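Workrooms and Studios > Furniture and fittings
Are "low glare" white table tops worth paying extra for?

iraklis_r
I'm replacing the big table in the room I share with two other people and I've been quoted 100 pounds more for the Bornach "soft white" top than for the ordinary white one. The sales page says it cuts eye strain and stays clean longer. There's no test mentioned, no figure for how shiny it is, just a photo of a woman smiling at a plant. Has anyone lived with one for a year or more? I suspect I'm being sold plain matt white with a nicer name.

PMacAulay_M
It's matt white with a nicer name. We had the Gashi one, same idea, and I couldn't tell it from the old top once they were both in the same room. Glare comes from your window and your lamp. Move the lamp.
Marion

areti tz
Disagree with Marion, a bit. Shiny white is horrible to work at, and I say that as someone who put up with it for six years. Matt does help. Whether Bornach's matt is better than anyone else's matt, I've no idea and I doubt they have either.
Plain matt white at ours, for comparison. Wall behind is pale grey, which I think does more for the eyes than anything on the table.
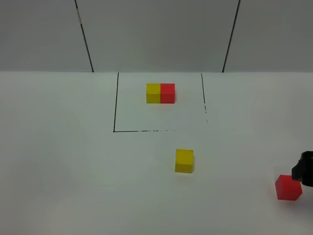 Our table, marker outline and all

iraklis_r
Thanks Areti. Does the marker come off? "Wipes clean of all common inks" is the other thing on the Bornach page and I don't believe a word of it.

areti tz
Haven't tried to get that one off, it's wanted. Older marks in the past, some yes, some no. Spirit shifts most things but I'd worry about doing it every week.

Koutsoukos P
"All common inks" is one of those phrases. Common where? I rang the Utosham shop in July about their version and asked which inks they'd tried. The chap went away and came back with "the usual ones". Then he read me a line about 3000 rubs with a cloth. I asked what was on the cloth. He didn't know. It could have been water, for all the use that is to anybody.
I bought the cheap one in the end. It's gone a bit yellow by the radiator, so I'm not claiming victory.

PMacAulay_M
Would the dear one have yellowed too?

Koutsoukos P
No way of telling, is there. I only bought the one.

Sandrine F.
I'll stick up for the expensive tops. We have a Semuslow in the sewing room and it has been lovely. Pins, chalk, tea, no trouble at all. My eyes are less tired in the evening as well. Sometimes you do get what you pay for.

iraklis_r
Sandrine, did anything else change when you got it? New lamp, new chair, new glasses?

Sandrine F.
Well, we moved the table under the skylight. And I did get new glasses. But I still say it's the table!

areti tz
Ha. It might be, but you can see why Iraklis asked.
One thing for the colour fuss. People argue about "warm white" and "cool white" tops as if the top had a colour of its own. Ours comes out grey, or a bit green, depending which photo you look at. I wouldn't choose a white from any maker's website.

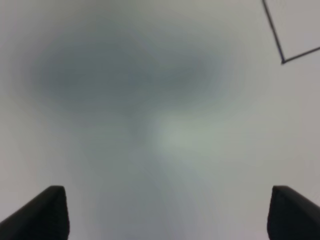

Would you call that white?

PMacAulay_M
No, I'd call it grey, and if a shop showed me that I'd walk straight past. Point taken about websites. Ask for a sample and put it on your own floor at the time of day you'll be working.

Koutsoukos P
They charge for samples now. Utosham wanted a fiver for a piece the size of a biscuit. Can't judge glare on a biscuit.

iraklis_r
Bornach send them free but you have to "speak to an adviser" first. I've put it off for that reason alone.

areti tz
Do it, and say no to everything else they offer. Ask them for a gloss reading in writing. If the extra money is buying something, somebody in the building must have measured it. 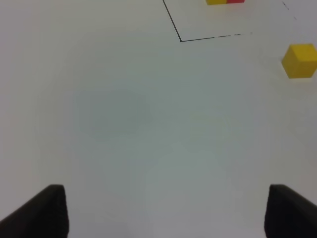

And get the plain top measured the same way, or the number's no good to you. A low reading sounds impressive until you find the cheap one is the same. I'd ask about the edges too. Every top I've given up on went at the edge first, and I've yet to see an advert say a word about edges.

Sandrine F.
My edges are fine.

Koutsoukos P
How old is it?

Sandrine F.
Nearly eight months.

PMacAulay_M
Come back in five years, Sandrine.

iraklis_r
Rang them at half past nine this morning. The adviser was pleasant enough. No gloss reading "to hand". She did offer to take 30 off if I ordered today, so I'm now even less sure what the 100 was for. Areti, could you put up one showing more of the table? I'm trying to judge how much it throws back with things on it.

areti tz
Best I've got. I don't think you can judge shine from it, mind.
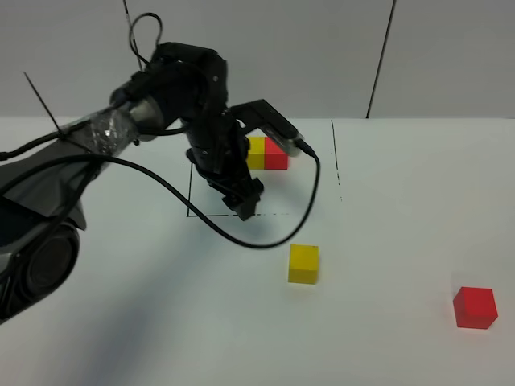
Same table, with the arm across it

iraklis_r
Useful all the same, cheers. I'm leaning towards the ordinary one and spending the difference on a blind.

Sandrine F.
You'll regret it!

Koutsoukos P
He won't be able to tell if he does. Get the blind, and keep the table away from the radiator.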